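Skimulbridge Passive Office

The Skimulbridge Passive Office is a two-story commercial building in Skimulbridge, completed for the property company Gavalas and let since opening to several small tenants. It is often cited in trade literature as a low-energy building. The basis for that label is disputed, and most of the published figures come from the design stage.

Design

The building has a timber frame on a concrete slab, with a floor area of 674 square meters. The long side faces south. Fixed shades over the upper windows are meant to block high summer sun and let in low winter sun, an arrangement found on many offices of the period and hardly the innovation the developer's brochure made of it. Rondex, the architects, described the plan as "open to the town," although the street side has only one public door and the ground floor glass is frosted to head height.

Insulation is wood fiber in the walls and rigid board under the slab. The roof was planned as a planted roof. Cost cuts during construction reduced the planting to a strip along the north edge, but drawings showing the full version were still being circulated well after the building was occupied.

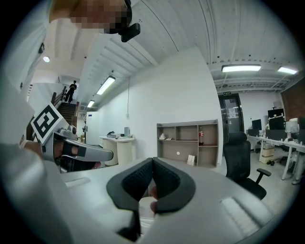
Ventilation

Fresh air is supposed to enter through low vents and leave through five roof stacks, driven by the natural rise of warm air. The system was modeled by the engineering firm Edex, which assumed that inside doors would stay open during working hours. Tenants have generally kept them shut for privacy and noise. Fans were added to the stacks after the second summer, and descriptions of the building as "naturally ventilated" should be read with that in mind.

Energy claims

The developer stated that the building would use almost 5 times less heating energy than a standard office of its size. The standard office in question was never identified. No full year of metered data has been released, and the tenants' own equipment was left out of the calculation. An energy rating was issued at handover, but it was based on the drawings and took no account of the changes to the roof. 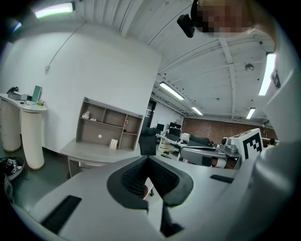
Reception

Early reviews were favorable and leaned heavily on material supplied by Rondex. Later comment has been cooler. Critics have pointed to glare in the south rooms, where blinds are often down by mid-morning and the lights on, and to the decision to provide eight parking spaces at a site a short walk from the bus station. Supporters reply that the timber frame cut the amount of concrete used - a fair point, though the saving has not been measured either.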